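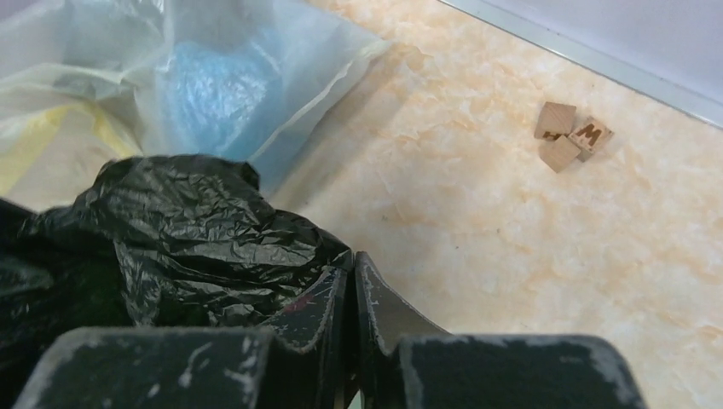
Plastic bags on my table: a black one, a thin whitish one, and something blue seen through it.

Reading time: 4 min

Saving plastic bags – how many is too many?

tlapale_kitchen
Hello everyone. I moved to a smaller apartment in March and I decided to finally sort my bags. For many years I put every bag inside another bag, and that bag inside one more, and all of them went in the cabinet below the sink. Now the new cabinet has a pipe in the middle and they do not fit. So I am taking them to the table little by little. The blue thing I can see through the thin bag, but I did not open it yet, so I don't know if it is a bag or only a wrapper.

My question is simple. Which ones do you keep, and how do you store them? My sister folds them in small triangles. I tried it, and after ten minutes I had a headache.

Laltier214
I keep the thick ones only. The thin filmy ones get holes quickly and then you have wet coffee grounds on the floor. In your place I would put everything of this kind in the store drop-off, if your store has one, and not think about it again.

mossbasket
I don't agree with Laltier214. The thin ones are the most useful in my house. I use them for shoes in the suitcase, for a wet swimsuit, for the small bin in the bathroom. The black ones are what I would give away first, because I can't see what is in them. Once I kept winter gloves in a black bag and bought new gloves two years in a row.

Laltier214
For gloves, yes, you are right. But for a bathroom bin I want to not see what is inside.

mossbasket
Fair :)

venddale_rita
Triangles are good for people with patience. I do it in a faster way. Put the bag flat on the table, push the air out with your arm, fold it the long way two times, and roll it like a small carpet. Start the roll from the closed end, so the air can go out by the handles. If there are no handles it is the same, you start from the bottom. A rubber band around five or six of them and they stand in a drawer. With a glossy bag that has many creases you must press a little more, they like to open again.

tlapale_kitchen
Thank you, the roll sounds possible for me. Do you wash them before?

venddale_rita
Only if there was food. I turn them inside out, wash with a drop of soap and hang them over the faucet. Raw meat bags I throw away always.

quietdrawer
May I say something less popular? I kept 40 and it was still too many. In one month I used maybe three. Now I have one empty tissue box, I push the bags in by the top, and when the box is full, no new bag can stay. No folding at all. The box decides for me.

Laltier214
This I like.

venddale_rita
In a tissue box they become a big knot. You pull one and five are coming.

quietdrawer
Not if you put the end of each one through the handle of the one before. But yes, sometimes five are coming. I push four back and my life continues.

mossbasket
Please check the ones that were long time under the sink before you roll them. Some old bags become little flakes when you touch them. I had to vacuum a full shelf in our old place on Trovo Street.

tlapale_kitchen
Good to know, I will shake each one over the bin. So my plan is this: thick ones in a roll, the thin ones in a tissue box, and the black ones for the trash can in the kitchen until they are finished. The limit is one drawer. If it doesn't close I must give some away.

I will also look inside the blue one before I decide anything – last time I found a bag with two batteries and a key that opens nothing.

quietdrawer
Keep the key in a transparent bag at least.

Related threads
- Cabinet below the sink with a pipe in the middle, what fits?
- Do you wash freezer bags?
- Cloth shopping bags: I have too many of these also
- Best drawer dividers for a narrow kitchen
- Rubber bands that don't get sticky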